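Week 9 Handout: The Water Table
Designing Play Stations, evening section, Ornmont campus

Bring this sheet on Monday. If you lost the one from last week, this covers most of it, minus the part where I drew a drain on the board and everyone thought it was a duck.

1. Why we spend a whole session on fish in a tub

Most of you signed up hoping to design climbing structures. We'll get there. First you have to run a fishing station, which costs almost nothing and will teach you more about spills than any textbook on the reading list, including the one I make you buy.

The basic kit is a plastic tub, water, floating fish in a couple of colors, a small net with a handle, and somewhere to put the catch. The child scoops. The child tips the fish into a bucket. The child then empties the bucket back into the tub from shoulder height. Plan for step three.

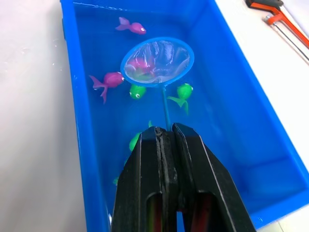

Scooping is harder than adults remember. A floating toy gets pushed away by the front edge of the net, so the beginner chases it to the wall and pins it there. The better method is to sink the hoop first, slide it under and lift. Let players find this out for themselves. In the Odville trial we put up a sign explaining the technique, and the only people who read it were grandparents, who then explained it again, louder.

Terms you should know for the quiz:

Hoop - the rim of the net. It should be wide enough to take a fish sideways.
Bag - the mesh part. Too shallow and the fish rolls out; too deep and it has to be peeled out by hand.
Crowding - how many fish per tub. A crowded tub makes for easy catches and short visits. A sparse one makes for long visits and some despair.
Return - how the fish get back in the water. See step three, above.

2. The dry layout

Always set the table up dry before you carry any water to it. I say this every year and every year a group fills the tub at the sink, walks it across the room and arrives with half of it.

During the dry layout, ask where each thing will be reached for. The tub goes in the middle. Buckets go beside it or behind it, near enough that a dripping net doesn't have to travel. If you have two buckets, make them different colors, and the game will turn into sorting without any help from you. A clear cup is worth having too, for topping up, for bailing, and for the child who has no interest in fish and wishes only to pour.

Then look at what else is on the table. Every table collects things.
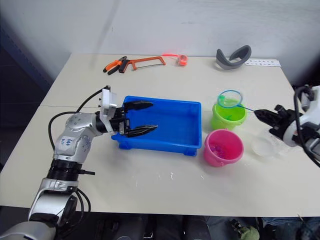
The question for your worksheet is "does it belong to the game?" Pliers don't. A hacksaw certainly doesn't. A tape measure is arguable (one group last year had children measuring their fish, and got a good grade for it). Anything with a blade goes in a closed drawer before the doors open, and I don't mean pushed to the far edge. The far edge of a table is about as secure as the near edge, once you're four and have walked around.

Check the seams as well. If your surface is two tables shoved together, water will find the join and come out on somebody's shoes. Put a towel under it or move the tub so it doesn't straddle the gap.

3. Filling and running

Fill the tub after it is in place, with a jug, and stop well short of the rim. The waterline drops by itself over the session, mostly onto the floor. Somebody from your group stays at the table the entire time there is water in the tub, however shallow it is. There are no exceptions to this, and it is the one point on which I have no sense of humor.

Start with fewer fish than you own and keep the rest in a bucket. When interest sags, add one. It works on adults too.
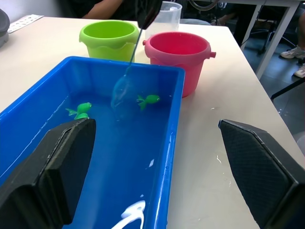

Glare is the other thing people forget. Under ceiling lights, a glossy tub throws pale streaks across the water, and a fish sitting in one is hard to judge. Turn the tub a little or shift the table before you start blaming the net. The Makokha group solved this by switching off half the lights, which was elegant until they couldn't find the mop.

Write down what you see players do, in plain words. "Enjoyed the activity" is not an observation. "Put net on head" is.

4. Clearing up

Fish out, water out, tub upside down, net hung by its handle. Wipe the table twice - the first wipe only moves the droplets to a new address. Buckets should be emptied before stacking. The class of two years ago can tell you what happens otherwise, and so could the cupboard.

5. Due next session

One page with your dry layout drawn from overhead. Mark the reach of a seated child and of a standing one. List every object on the table and justify it in a sentence. Worksheets go in the Gikia tray by the door, preferably dry.

Related handouts
Week 7: Sand, and Where It Goes
Week 8: Sorting Games by Color and Size
Week 10: Ramps, Balls and Other People's Ankles
Week 13: Final Station Walkthrough
Packing List for the Odville Visit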